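Druven Textile Reuse – Sorting Station Checklist
Station: Cumgate, table 11
Form date: 1st January

1. Tabletop clean, no snags or sharp edges. OK
2. Side and back walls secure. OK
3. Aluminum posts and rails tight at all joints. Comment: one bolt on the left rail retorqued.
4. Floor panel flat, no trip edge. OK
5. Pile size. Limit is 10 garments per load. Comment: loads at shift start were over the limit – reduce.

Long pieces are to be drawn out of the pile before anything is folded. Twisted cloth hides pins, tags and hard objects.

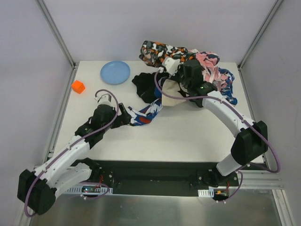 Patterned fabric needs a second check, as stains are hard to see against a print. Anything with a broken zipper goes to the reject bin.

6. Pockets emptied before folding. Comment: coins found in two items.
7. Lint cleared from under the table. Not done – repeat in February.
8. Reject bin below 40 lb. OK

Result: pass with comments. Items 5 and 7 remain open.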